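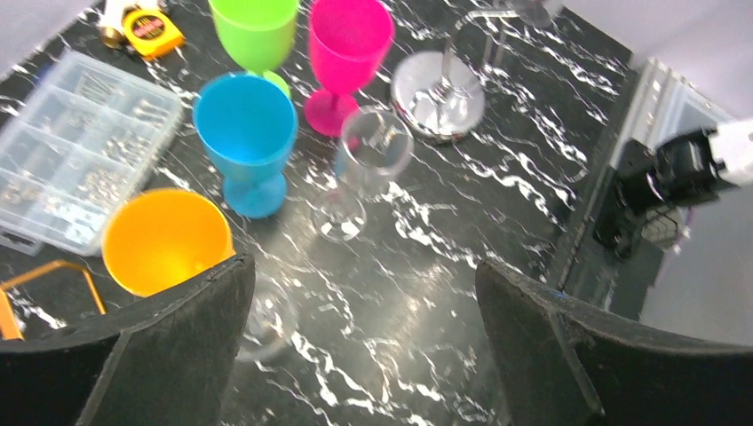 Tretham Student Manipulation Project: Drinkware Set

README and data card, second release
Maintained by the Robotics Society, Tretham College
Data steward: Leonie Hinrichs
Last revised: 30th May

Summary

The Drinkware Set is a collection of short recordings made by members of the college Robotics Society while operating a two-armed robot by hand control. It was prepared for the society's entry in the Brovley Student Handling Challenge, in which teams must pick up, move and set down household vessels. The set is released to other student groups for teaching and for non-commercial study.

The release contains 137 episodes. Of these, 71 involve coloured plastic vessels only, 34 involve clear glass only, and the remainder mix the two on one table.

Motivation

The society's first release used opaque objects on a plain mat. Models trained on it did well on that mat and poorly elsewhere. The second release therefore uses a glossy black surface with a white marble pattern, under ordinary overhead lighting, and places transparent glasses among brightly coloured ones. Reflections have been left as they are. Users should expect some glasses to be very hard to make out against the marble, particularly when they stand close to the fingers.

Contents of each episode

Each episode folder holds the following:

Wrist view: colour video from the small camera mounted at the gripper.
Joint record: positions for both arms, stored as plain text.
Gripper record: opening width for each gripper.
Task line: one written sentence giving the instruction the operator was following.
Notes: free text by the operator, which may be blank.

The wrist view looks forward between the fingers, so the fingers occupy the lower part of the picture for most of an episode. The other arm may enter from the side. No depth information is supplied.

Objects

The vessels are an orange plastic cup, plastic goblets in blue, lime green and hot pink, and clear glasses. A chrome stand with a polished round base is also used, chiefly as a source of reflections. Not every object appears in every episode.

Other items may be on the table during recording, among them a clear compartment box of screws, nuts and washers and a yellow tape measure. These are not targets and have no labels. The society considered clearing them for this release and decided against it – a model that can only work on a bare table is of little use to a team at the challenge.

Collection procedure

Operators completed the society's induction before recording. Each wrote the task line first, arranged the vessels, and then carried out the task in a single attempt. Failed attempts were kept and are marked as such in the notes. Thirteen members took part, and each gave written consent for the recordings to be shared. Operators are identified by number only.

Recording was divided into two blocks, named Aasen and Rodier after the study rooms in which the operators were trained. The blocks differ in the gripper speed limit and should not be merged without reading the settings file supplied with each.

Labels

Vessel names were assigned by one member and checked by a second. Where the two disagreed on whether a glass was visible, the label reads "uncertain" and has not been resolved. Users who need firm labels for transparent objects should leave these out of any scoring.

Known limitations

Goblets standing at the back of the table are often cropped at the top of the wrist view, and stems may be hidden by the fingers. The glasses are empty in all episodes, and nothing is poured. The range of colours is narrow, and a model may learn to find a goblet by its colour alone. Episodes recorded in the Aasen block before the October software update have a small delay between the video and the joint record. A corrected timing file is included, but the original has been kept alongside it.

Permitted use

The set may be used by schools, colleges and student clubs at no charge. It may not be used to assess the safety of equipment intended for use near the public. Copies passed on to others must include this document.

Corrections

Errors should be reported in writing to the data steward, giving the block, the episode number and the time in the video. Accepted corrections are entered in the change file and credited to the reporting group, unless the group asks to remain unnamed.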